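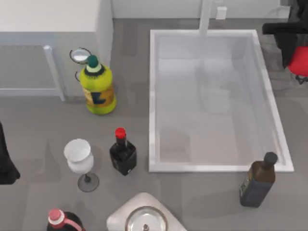
4. Running the Sink-Side Clutter Test

This section explains how to repeat the clutter test from the Nevdale study. The test measures how often a policy trained only in simulation picks the right object when the counter is crowded. Finish the installation in Section 3 before you start.

4.1 Before you begin

You need the Westness simulator, the Nevdale scene pack and one trained policy file. The scene pack holds 3,379 kitchen layouts. Each layout has a counter, a sink and a set of loose objects such as bottles, glassware and dishes.

Note: Scene packs downloaded before February use the old object names and will not load. Download the pack again if you see the message "unknown asset."

4.2 Load a layout

1. Open the Westness launcher and choose Test, then Clutter.
2. Point the Scenes field to the folder where you unpacked Nevdale.
3. Select a layout from the list and press Load.
4. Wait until the physics counter reads "settled." Objects are dropped from a small height and need a moment to come to rest.
5. Switch to the overhead view and check that no object has sunk into the counter or the sink wall.

If an object has sunk, press Reset once. If it happens again, mark the layout as Skip and move on. Do not shift objects by hand – the placement log will no longer match the layout, and the run will be thrown out at scoring.

4.3 Set the target

1. Click the target object in the overhead view. Its name appears in the side panel.
2. Confirm that the name matches the one in the task file.
3. Leave Distractors set to On.
4. Set Attempts to 2. The published results use this value.

Note: Objects that are partly outside the overhead view can still be distractors, but they cannot be targets.

4.4 Run and score

1. Press Start. The policy gets a fresh view of the counter before each attempt.
2. When the run ends, open the Jitaru scorer and load the log.
3. Check the Contact column. A run counts as a success only if the target was lifted and no other object was knocked over.
4. Save the score file in the same folder as the log.

Caution: Do not change the lighting preset between runs. In our tests, shadows from tall objects changed the policy's choice of target more than the number of distractors did. The effect was strongest with dark bottles. To study lighting by itself, use the Erncombe preset list in Section 6 and report those runs separately.

4.5 Known problems

Clear glass sometimes renders as solid white. This affects the camera input but not the physics. Keep these layouts in the test and note them in the Comments field.

Section maintained by Sebastian Vlad. Last revised November 2021.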